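Notes from the packing room: six months with the hand

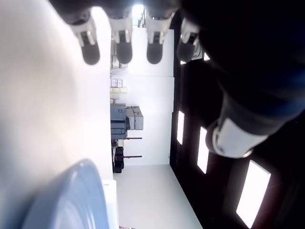

The hand at the bench, fingers down, with a bit of blue crockery waiting its turn.

A few of you have asked how we're getting on with the new hand at Gorkar, so I said I'd write something for the newsletter (between orders, with a cuppa going cold beside me).

It started in September on the tableware bench. Back then we all took turns at checking and wrapping, and by Thursday my wrists knew all about it. Now the hand does the lifting and turning, and one of us looks for chips and glaze faults. It has rubbery fingertips, four fingers and a thumb, and it's a lot gentler with a rim than I am before morning tea!

No jobs went, which was the big worry. Nayara Aguiar moved across from wrapping and did the 18 hours of training, and she now sets up the grips for each new shape. She got a pay bump for it too, and fair enough. The rest of us swap over every 60 minutes, so you're never stuck watching the same bench all day.

I do miss the chatting. With five of us around the old table you heard everything, and now it's one person and a machine that couldn't care less about the footy. We've asked for the tea break to be put back to the same time for everyone, and the office is thinking about it.

The Nernavitz bowls are next, and they've got a fiddly foot on them. If you'd like a go at setting up, put your name on the sheet by the door or ring me on extension 1437.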